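**Call for participants: does "dishwasher safe" mean anything?**

Sokgate is looking for 16 households to test claims printed on kitchen products. It's paid, it takes eight weeks, and most of it is dull. Please read the whole thing before you write to us.

We are a small consumer testing outfit. We buy things at full price from ordinary stores, use them the way people use them, and print what we find. We don't take free samples and we don't run ads from the companies we test. You may think every testing outfit says that. Fair enough – ask us for our receipts and we'll send them.

**What we're testing this time**

Words on labels. "Lasts for years." "Gentle on hands." "Cuts grease on contact." "Uses half the water." Our last reader survey asked people which kitchen claims they believed, and 82 percent said they had bought something in the past year because of a line on the package. Hardly any of them had checked whether the line was true. We hadn't checked most of them either.

The round covers two dish soaps, three kinds of scrubbing pad, a faucet attachment that is supposed to save water, and plain everyday plates. You won't be told the brand of the soap or the pads. They come in white bottles and bags with a letter on them. If you think you can guess the brand, keep it to yourself.

**What you would do**

- Wash at least one meal's worth of dishes by hand each day, at your own sink, with what we send you.
- Fill in a short log before 10 p.m. It has eight questions. Leave a line blank if you don't know the answer. Please don't make one up.
- Read your water meter once a week and send us the number.
- Mail the plates and pads back at the end, in whatever state they're in.
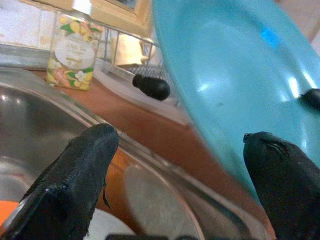
*A light blue plastic plate over a stainless steel sink.*

You don't need to be tidy or good at housework. We'd like a few people who are bad at it. The last time we ran a test like this, nearly everyone who signed up owned a label maker, and their sponges outlived ours by a month. I don't trust those results much and I wrote them up.

**Who can apply**

You need to be 18 or over, live in a home with two or more people, and have a water meter you can get to without calling the landlord. A dishwasher is fine as long as you can leave it alone for the eight weeks. Renters are welcome. So are people who think product testing is a racket.

We can't take anyone who works for a company that makes or sells cleaning products, or who is married to someone who does. We also can't take anyone who has been paid to review things online. If you have a skin condition on your hands, please sit this one out.

**Pay**

Each household gets $2000, in two parts. Half comes after week four and half when the return box reaches us. If you quit early for any reason, you keep what you've been paid so far and we won't chase you for the plates. We pay by check or bank transfer. We don't pay in gift cards, and anyone who offers you one in our name is not us.

**What you won't get**

You won't get a say in the final write-up, though you can read it before it's printed and tell us where we have your part wrong. You won't get to keep the faucet attachment. You probably won't end up with cleaner dishes.

**How to apply**

Write to Enda Cronin, Household Panel, Sokgate, and tell us who does the dishes in your home and one thing you bought that didn't do what the label said. A paragraph is plenty. Skip the résumé. Applications close at the end of March, and Fitzgerald Yazzie will phone everyone on the short list, usually between 5 and 7 p.m.

If you don't hear from us by the end of April, we've filled the panel.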